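Checking a wrist view before you train on it
Clirken notes, part 9
Posted by Maarja Ramanauskas, 3 November 2023
Filed under: simulation, cameras, regret

If you followed the last part you now have a simulated kitchen, an arm that doesn't fall through the floor, and a folder of demonstrations. The temptation is to press the button and go home. I did that in July with 300 demonstrations and got back a policy with the spatial awareness of a wardrobe. The fault was in the wrist camera settings, and I could have found it before lunch by doing what follows.

You'll need a working Clirken install, the Fallindale kitchen set, and at least one recorded episode. A graphics card helps. Patience helps more, but there's no package for it.

Step 1. Render some stills

Don't watch the videos. Videos are charming and hide everything. Pull single frames from the wrist camera, spread over the whole episode, and look at them one at a time with the playback controls well out of reach. Save them at the size the policy will get, and a second set larger for your own eyes.

The early frames, where the arm is still wandering, tend to be the most useful. The gripper is open, the camera is at some daft angle, and any mistake in the mounting has nowhere to hide.

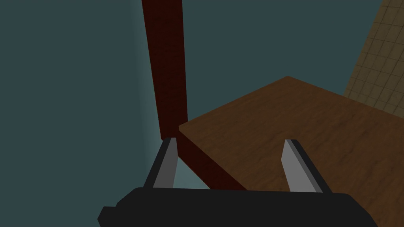 Make a note of the camera offset used for each batch of stills. Clirken writes it to the episode header, but it writes the value from when the episode was opened, so if you nudge the camera halfway through, the header will go on telling you the old number with perfect confidence. I keep mine in a text file called offsets_really, next to the one called offsets.

Step 2. Look at the fingers first

Both fingertips should be in view when the jaws are fully open. If one is missing, the policy has to guess where half of its hand is, and it guesses badly. Close the jaws and render again. The tips should meet near the middle of the picture, give or take.

The inner faces of the fingers want to be easy to tell from whatever is behind them. Pale pads on dark fingers do well against wood and against dark paint. Against white worktops and white appliances they do much less well, and you may want to darken the pad material a shade. Change it in the robot file, not in the scene file, or you'll be doing it again for every kitchen.

Step 3. Look past the fingers

Ask yourself whether you could say which part of the room the gripper is facing. A plain wall gives the network very little to hold on to. Tiles, edges and corners give it a lot. If more than a few of your stills are mostly plain wall, tilt the camera down and render them again. Lenihan, who wrote the original camera module, likes a steep tilt. I find it makes the approach to high cupboards nearly blind, so I use less.

Wood is the awkward one. Fallindale ships with one grain texture and applies it with great enthusiasm, so a table and a cupboard door can look like cousins. If your task depends on telling them apart, turn on texture randomising now. It lives under Bivis, in the materials tab, and is off by default for reasons lost to history.

Step 4. Shuffle and compare

Put the stills in random order and try to sort them by which way the gripper is pointing. It's a dull game and I recommend it. Any pair you can't separate, the policy probably can't either, and you should either widen the field of view or add a second camera fixed to the room.

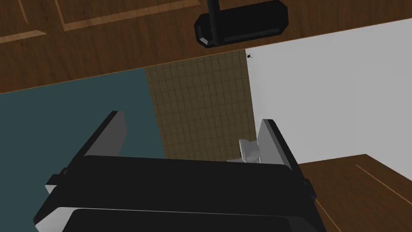 Step 5. Train something small

Take 29 episodes and train a short run on those alone. You aren't after a good policy. You want one that heads for the right piece of furniture more often than chance would. With the July settings, mine didn't. After I moved the camera back and reduced the tilt, the same episodes rendered again gave a small policy that at least set off in the right direction, even if it then dithered.

Only when that works should you render the full 300. Rendering again is slow – start it before you leave – and check the disk first. Mine filled up overnight, and the log reported success.

Known problems

Bivis ignores randomised textures if the scene was cached. Clear the cache by hand.

Changing the field of view resets the near clipping distance. If your fingers vanish, look there before you blame the robot file.

Part 10 covers lighting, once I've understood it.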